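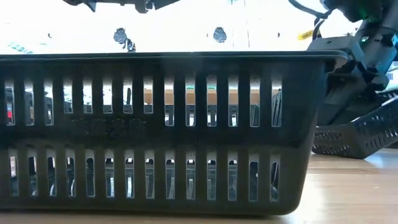
How long should onions cure before they go into storage? Two to three weeks in a dry, shaded spot with moving air, until the necks are tight and the outer skins rustle.

Stop watering when half the tops have fallen over. Leave the bulbs in the ground another week, then loosen the soil with a fork and lift them on a dry morning. Brush off the dirt with your hands. Don't wash them and don't peel anything back.

Lay the onions in a single layer on a screen or an old rack, tops still on. A carport or an open shed works well. Full sun will scald the bulbs, especially the white varieties. If rain is blowing in, move them under cover and put a fan on low.

Check the necks by pinching them. If one still feels soft or slippery, it needs more time. Once they're dry, cut the tops to 3 cm and trim the roots.

Sort before you store. Thick necks, bruises and anything that bolted go to the kitchen to be used first. Whitlock and other hard yellow keepers will last into March in a cool garage. Sweet onions are finished by November, no matter what you do.

Slotted plastic baskets are fine for storage, and so are mesh bags or milk crates. Fill them no deeper than 30 cm and keep them off concrete. Potatoes belong somewhere else — the two spoil faster side by side.

Go through the lot every couple of weeks and pull any that have sprouted or gone soft. My basement sits at 18 degrees in fall, too warm for long keeping, so mine stay in the garage until hard frost and then move to the cold room under the stairs.

Posted by Bradley Stockdale in Garden and Pantry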